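Workshop notebook, laundry and sorting bench
Workasthorpe, August, Saturday, started 9:40

Carrying on from the last page, where I'd filled the whole bottom margin complaining about the sorting shelf. The shelf is gone now and we're doing everything on the long tan table with the gray baskets (the woven chevron ones with the handle holes at the ends). I love these baskets. They breathe, you can grab them one-handed, and a sleeve stuck through the side shows up right away.

The layout I want to keep is a basket at each end of the table and the open pile in the middle. Darks to the right, lights to the left. I tried the pile at one end first and hated it — every piece had to cross over a basket to get to the far one, and I kept leaning over the near one with my sweatshirt strings in the wash. Middle it is!

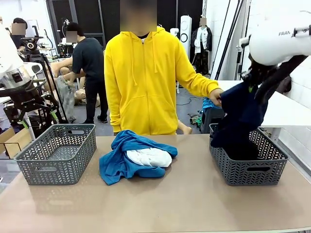 Navy going in on the right. Blue and white still to sort, left basket empty.

The blue one is what started the argument at lunch. Is it a dark or a light? By itself I'd call it a dark and move on, but it's such a bright blue that next to the navy it looks like it belongs to some other family entirely. For now it goes with the darks, cold wash, and if the volume gets big enough it can have its own load. I've written BRIGHTS? on a strip of tape and stuck it in the front cover so I stop relitigating this.

Batch size: 18 pieces is the most I want on the table at one time. We had more than that last month and the heap turned into one big knot, with arms inside other arms. Small heaps, shaken out once, and keep the next lot waiting off to the side. I'd like to do the shaking out over the floor and not over the table, but old habits.

Empty baskets go back to the same two spots before anything else comes over. I got lazy about this in the morning and the left one had crept halfway to the middle by eleven. Might mark the corners with tape. The waiting clothes stay in a third basket on the white side table, which is handy, though that table is also where everybody drops their bag, so please leave room. 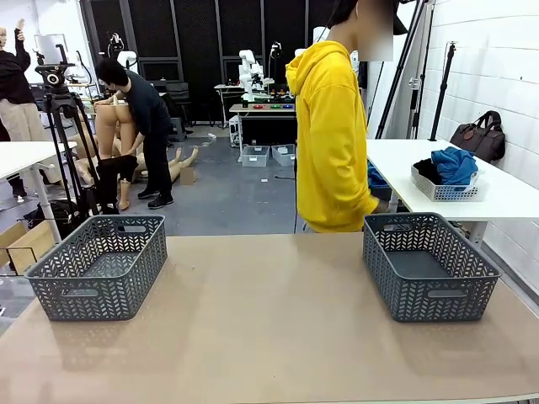
Skutbridge disagrees with me on the spacing and wants the two baskets pushed closer together, on the grounds that the reach is shorter and nobody over there has ever missed having a big gap. Fine for folded things, I think. For a loose pile I want the room. I said we'd try it their way for one full afternoon and write down what ends up in the wrong basket.

Whites were the slow part, as usual. A dark piece you can pick up any old way and drop in and it behaves. A thin white one folds over on itself, rolls up, and you can't tell the hem from a sleeve until you've had it up in the air. I've stopped trying to neaten them on the table. Pinch it wherever it stands up highest, lift, let it hang for a second, then over to the basket. Going in bunched is fine, it's about to be washed anyway.

I also had a go at spreading each white flat first (the Humolo sheet says to) and it looked lovely and took forever. Crossed that off.

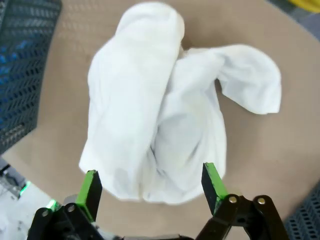
Do the whites have to be turned right side out before they go in the basket? We leave them as they are and turn them when they come out of the dryer, all in one go, at the folding table.

Weights, while I remember. The full darks basket came to 2855 grams on the kitchen scale, basket included. I keep forgetting to weigh a basket empty, so that number is only good for comparing with other full baskets for now. The Donati washer is happy with that in one load. I did not weigh the lights, the scale had wandered off.

Other bits from today
- table wiped down before we started, it has scuffs that won't come out and I've quit scrubbing them
- detergent is down to the last 500 ml, put it on the order
- loose threads go in the jar by the sink
- a mixed basket is okay for carrying things over, but it gets tipped out and sorted before it goes anywhere near the washer 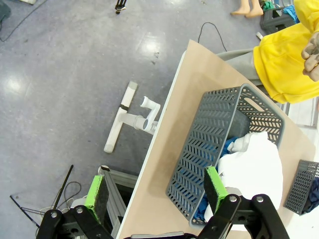
Next time
Run the closer-together layout for the afternoon and keep a tally by color, wrong basket on one side of the page, right basket on the other. Weigh an empty basket!! Decide about the blue. I'd also like to try putting the lights on the right, seeing as I reach that way without thinking and the whites are the ones that need the help.

Detergent order: two bottles, plus the 400 ml stain stuff if they have it. Tape for the corners.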